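Packing a small cloth bag so the things do not sink to the bottom
Forum: Home and Order > Bags and Baskets

Ditwood19 wrote:
Good evening to all. I have a cream fabric tote with a thick yellow cord for the handle. The cord is tied in a knot at the corner, and the knot is already a little frayed.
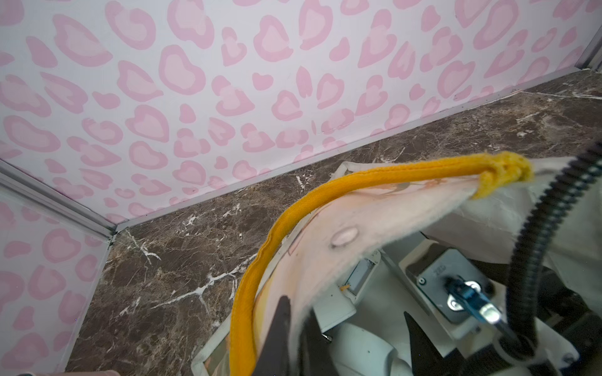

I like this bag very much, but it does not stand by itself when I fill it. Should I put the heavy things first, or the flat things?

proledine replied:
Flat things first, always. I put a piece of cardboard in the bottom and it holds well.

Ditwood19 replied:
Cardboard I tried in April and it became bent after eight days. Now I take everything out and begin again from one heap.

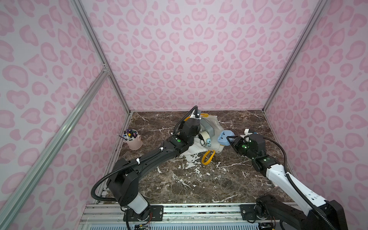
The masking tape is my biggest question. If I lay the roll flat, it takes the whole bottom. If I stand it up, it rolls to one side and pulls the bag over.

meditz_157 replied:
I do not agree about flat things first. Put the tape flat and use the hole in the middle for small items. Cardboard is only one more thing to carry.

proledine replied:
With respect, small items in the hole fall out when you lift the roll. I had this many times.

Ditwood19 replied:
Thank you both. The markers at least will stay out of the bag, they have their own pink bucket.

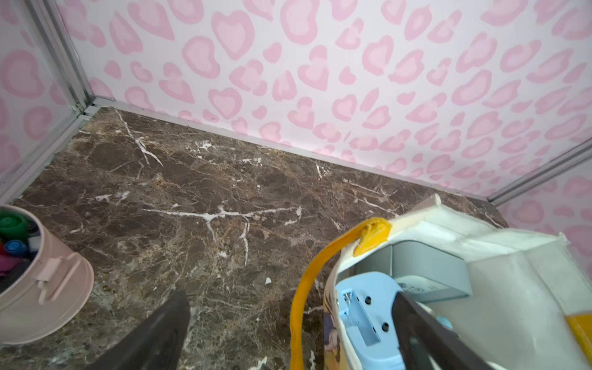
I will try the tape flat, but with the hole empty. About the knot, is it better to tie it again or to sew it?

meditz_157 replied:
Sew it. A few stitches through the cord, in yellow thread.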